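Gutareck Memorial Guest Book Kit, reviewed

I bought this for my uncle's service in March, having been handed the job of "something for people to sign." The kit is a padded binder with 13 lined inserts, a pen on a stand and a little card box for memories. Jundcombe Funeral Supply had it cheaper than Prarside did, and it came on a Sunday, which I had not known was possible.

The binder is handsome. The pen is terrible. It skipped through the first two cousins and gave up entirely on the Obradović side of the family, who write long. Bring your own, and bring spares.

The memory cards are the best part. People who won't say a word at a microphone will fill both sides with a story about a truck, a ditch and a borrowed winch. The box claims to hold 700 cards. My uncle was popular, but he drove freight and held grudges.
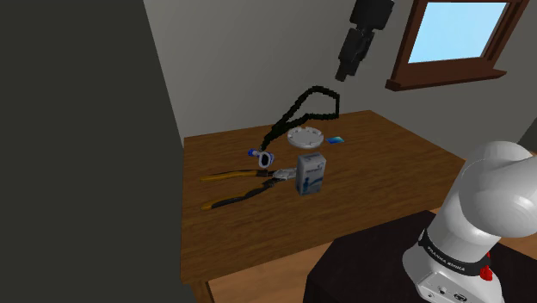 Pliers and a small white box on the table.

The binder rings pinch, and refills come only in packs of 6. Four stars for the cards, one for the pen. I'd buy it again, though I'm in no hurry to need it.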